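The Grip Test

The fingers from Pakby came in a padded envelope with no instructions. The set from Starnance came in a hard case with a foam lining and a booklet in four languages. She had been given until the end of March to choose between them, and she had already used most of the month on the controller.

The office was upstairs, over the shop floor, where the old brick wall held the cold until noon. She came in at six in the morning because the building was quiet then and the tables did not shake from people on the stairs.

She ran each set through 100 picks with a wooden block, and both sets passed. She ran them again with a bolt, and both passed. The Starnance fingers closed faster. The Pakby fingers closed slower and made a small clicking sound at the end, which she wrote down, though there was no column for it.

"Blocks don't tell you anything," her boss said when he saw the sheet. "Han wants to move samples. Give them something that can spill."

So she stopped using blocks.

She poured purple drink mix into a plastic cup, only enough to cover the bottom, and put it on the white table by the railing. Then she picked up the hand unit with the Pakby fingers on it and brought them down on either side of the cup.

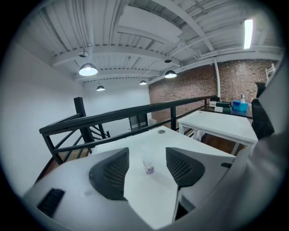 Second Round

The rule was simple. Lift the cup, hold it for 10 seconds, put it down in the same place. If the sides bent in, it was a fail. If it slipped, it was a fail. She did 60 lifts before lunch and wrote the result of each one in pencil.

With the Pakby fingers, the cup bent twice. With the Starnance fingers, it bent almost every time until she turned the force down, and after that it slid. She found a setting in between where it held, but the setting drifted as the motor warmed up, and by the afternoon it was gone again.

She ate a sandwich on the stairs and thought about the hard case. It was a good case. The company had spent money on it, and her boss liked it. He had shown it to visitors.

At three o'clock he came up and stood with his hands in his pockets.

"Well?"

"The envelope," she said.

"The cheap ones?"

"They give a little before they push. The others don't."

He took the hand unit from her and tried it himself. He squeezed too hard, the way everyone did the first time, and then he eased off and the cup came up level. He held it over the table longer than he needed to. The drink moved once against the side and settled.

"They're slower," he said.

"Yes."

"Brarnent will ask about that. They want 400 an hour."

"Then Brarnent can have the other ones. They're moving boxes."

He put the cup down and looked at the sheet for a while. He ran his thumb along the margin, where she had written the word click over and over.

"What's this?"

"It's the noise they make when they close all the way."

"Is it a problem?"

"I don't know yet," she said. She took the hand unit back from him, moved the cup to the middle of the table, and started again — slowly this time, with her head down close to the fingers, listening.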